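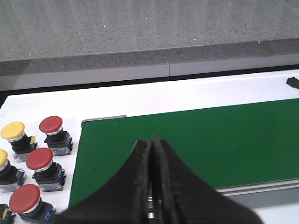 What can a home workshop learn from an afternoon of watching robots sort push buttons?

A fair amount about laying out a bench, and very little about whether you should buy a robot.

I went to the open day at Priton with my arms folded. The invitation promised "the workbench of tomorrow," and I have been promised that workbench before. I have a drawer of gadgets to show for it. But my neighbor had a spare ticket, the parking was free, and I wanted to see how people who are paid to pick things up all day go about it. What follows is what I took home for my own garage and kitchen, along with the parts of the sales talk I'd leave where they are.

Put a mat down, and put it where the work happens

The arm was working over a white tabletop with a big green mat on it. I have used mats for years and still I'd been doing it wrong. Mine covered the whole bench, edge to edge, so it never meant anything. On theirs the mat took up most of the table but the push buttons stood beside it, on the white. Parts in one place, work in the other. I asked the man running the table whether that was on purpose and he said the layout changed with the job, so I won't claim it as company wisdom. It works for me all the same.

At home I now keep a strip of bare bench at the left of the mat for parts that are waiting. Anything on the mat is being worked on. Anything on the strip isn't. When the phone rings in the middle of gluing a chair leg, I can come back an hour later and know where I was.

The same goes for the kitchen. A cutting board on a damp dishcloth, bowls to the left, scraps to the right, and nothing on the board except what you're cutting. You probably knew that one. I did too, and didn't do it.

If your mat curls, lay it upside down overnight with a couple of heavy books on it. Don't use a hair dryer. I tried, and now I have a mat with a wave in it.

Stand small parts up

The yellow and red push buttons, the big mushroom-headed sort you see on machinery, were standing on their bases with the caps on top. It's a small thing, but look at how most of us leave things like that: on their sides, in a coffee can, tangled up with a tape measure. A part standing upright can be picked up from nearly any direction. A part lying down has to be turned over first, and you do the turning with your fingertips when you're tired.

Things in my garage that now stand up:

Glue bottles, cap down, in a muffin tin
Router bits, in a scrap of two-by-four with holes drilled in it
Spray nozzles, on a row of dowels
Furniture casters, stem up, in a shallow box of sand

The sand was a mistake in the case of the casters. It gets in the bearings. Use dry rice or a piece of foam with slits cut in it.

Leave room for your fingers

Here is where I parted ways with the brochure. The Priton people like to say their gripper can pick parts from "any normal bench." I watched for a good while, and the spacing on that table was kinder than on any normal bench of mine. The buttons were grouped loosely, in staggered rows, the yellow ones to one side and the red ones slanting away next to them. There was no sawdust, no pencil stub, no half a sandwich. I'd look pretty capable too if somebody cleared my bench like that before I came in.

So take the tip and skip the pitch. Spread things out. If you have to move one jar to get at another, the shelf is too full, whatever the label maker says. I went through my spice rack with this in mind and took out every jar that had to be lifted over a neighbor. Twelve went in a box in the pantry and I have missed one of them (the cumin, which came back).

A staggered arrangement beats straight rows when the things are round. You can get a thumb and finger in between. Try it with paint cans and you'll see.

Sort by the thing you'll look for first

With mushroom buttons the color of the cap is what the eye goes to, and yellow with yellow and red with red is how they stood. Everything underneath looked alike to me, black with some blue on it. Sort by whatever you notice first, and don't get clever. I once sorted my wood screws by thread. I had good reasons, and I could never find a screw.

For screws, sort by length first. For batteries, size. For thread and yarn, color. For leftovers, the day they have to be eaten by, and put the oldest in front.

Look at the worn part of the tool

The part of the visit I enjoyed most wasn't on the program. The fingers of the gripper were scuffed black things with rough edges and little brownish specks along the faces that do the gripping. I liked it better for that. Polished machines at open days make me suspicious – somebody unpacked them that morning.

It also sent me home to look at my own pliers. Wear on the gripping faces is what lets a part slip, and it creeps up on you. Once a season, do this:

Wipe the jaws with a rag and a little mineral spirits. Let them dry.
Close the jaws on a strip of newspaper and pull. If the paper slides out with no effort, the teeth are clogged or gone.
Clean clogged teeth with an old toothbrush, then a brass brush if that doesn't do it.
One drop of light oil at the pivot, none on the jaws.

Kitchen tongs want the same attention. Silicone tips that have gone rough or sticky will hold smells, and no amount of lemon gets it out. Replace the tips if they come off, and the tongs if they don't. I keep my old pair in the garage for fishing dropped washers out from behind the freezer.

For rubber-handled tools that have gone tacky, rub the handle with a cloth barely damp with rubbing alcohol, then dust with baking soda, then wipe again. Test a small patch. On one of my screwdrivers it took the lettering off.

Stone where it's wet, plain surface where it's fussy

Behind the table ran a gray speckled stone counter. I'd guess granite but I didn't ask, and I've been wrong about counters before. Speckled stone is a fine thing to have in a room where people carry coffee, and a terrible thing to drop a small spring on. Everything vanishes into the pattern. Do the fiddly work on something plain and in one color. A white tray from the dollar store is enough. Mine has saved me the tiny screw from my reading glasses more than once, and my wife uses it for beads.

Cleaning real stone: warm water, a drop of dish soap, a soft cloth, then dry it. No vinegar, whatever your aunt says. If you aren't sure it's sealed, put a spoonful of water on it and come back in ten minutes. A dark patch means it needs sealing.

What I'd be careful about

Tihomir Kelmendi gave the talk after the coffee. He is a good speaker and I don't hold that against him. He said the arm could do 1,000 picks without a person touching it. I asked how many of those were the same part in the same spot, and he said that was a good question. I am still waiting to hear the rest.

He also said 80 percent of bench work at home is "reaching and fetching." I can't tell you who measured that. At my bench the biggest share goes to looking for my glasses.

Two other firms had tables, Burnum with a folding arm meant for countertops and Hirose with a powered parts bin. The Burnum arm wasn't switched on while I stood there. The bin turned nicely and was very loud. A lazy Susan and a set of cups from the thrift store does the same job, and you can wash it. If somebody tries to sell you any of these, I'd ask:

What happens when the part is lying on its side?
Can I set it up again myself when my grandson has bumped it?
Where do the worn pieces come from, and what do they cost?
Can I see it do a job I brought with me?

I had a jar of mixed picture hooks in my coat for that last one. They were polite about it. The jar stayed in my coat.

The cheap version

For anybody who wants the good of the visit without the driving, my bench cost me next to nothing to rearrange. One mat, bought used. A strip of aluminum angle screwed down along one side so nothing rolls off. One white tray. A block with holes in it. My friend at Darwood Hardware cut the aluminum for me and wouldn't take money for it, so I brought him a loaf.

File the cut ends of the angle before you screw it down. Put the screws in from the top, countersunk, and set the strip a hair above the surface of the mat – a thick playing card will do as a gauge. Too high and you'll catch your wrist on it.

Give it five minutes at the end of the day: parts back on the strip, mat wiped, tray emptied. I have kept it up since October, apart from the week of the church supper, when the bench was covered with folding chairs.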